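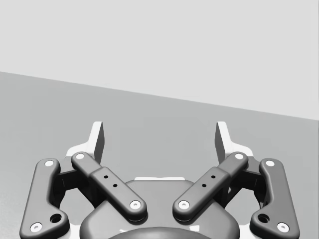

Gray gripper and plain wall, computer rendering

Lists > Griselia choir > Messages

> Is the bus from Osia still at the same stop in June? My ticket says 274.

Yes, the same stop, but the number is now 97. Your ticket is still good — I asked the driver.

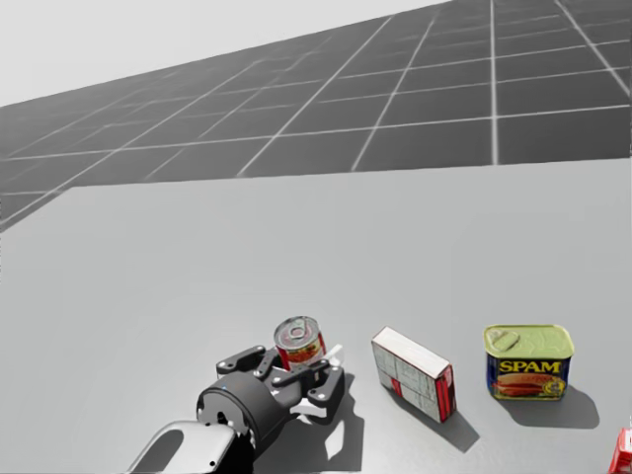 Please bring your own music folder, and a warm sweater for the church in Polach. The door code for the practice room is 1002. We start singing at six.

Greetings from the alto side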